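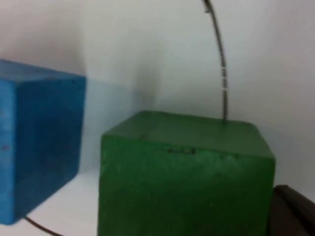

Treldale color cubes are made for tables where small hands work every day: preschool rooms, therapy practices, the kitchen at home. Each cube is one solid color, with a matte finish and no letters or numbers printed on it. After long use the finish takes some marks - the green cube at the front of this page has small dark chips along its upper edge and light scuffs on its sides, and the blue one next to it has a few dark specks - but the color is still strong and easy to name from across the table. We sell the cubes in single colors, so you can build your own set or replace only one that got lost.

Two sizes are in stock. Children can sort the cubes by color, put them in order of size, or place the small on top of the large. Many teachers like to start with only one blue and one green on a light table, and add the other colors when the group is ready.

Item number: 1841
Sizes: 2 (small, large)
Colors: blue, green, red, yellow, white
Sold: by the piece or as a set of 23
Maker: Trelteo

Care: wipe with a damp cloth and let dry in the air. Please do not put the cubes in the dishwasher and do not leave them in water.

Orders that reach us before noon leave our Clikdale warehouse the same day. On Tuesday we also pack orders for pickup, please bring your order number. Schools can pay by invoice.

If you need many pieces of one color, write first to Zhuoran Pan in our sales office, who will check the stock for you. The matching storage tray from Engelhardt is item 729 and is ordered separately - it holds the full set with the lid closed.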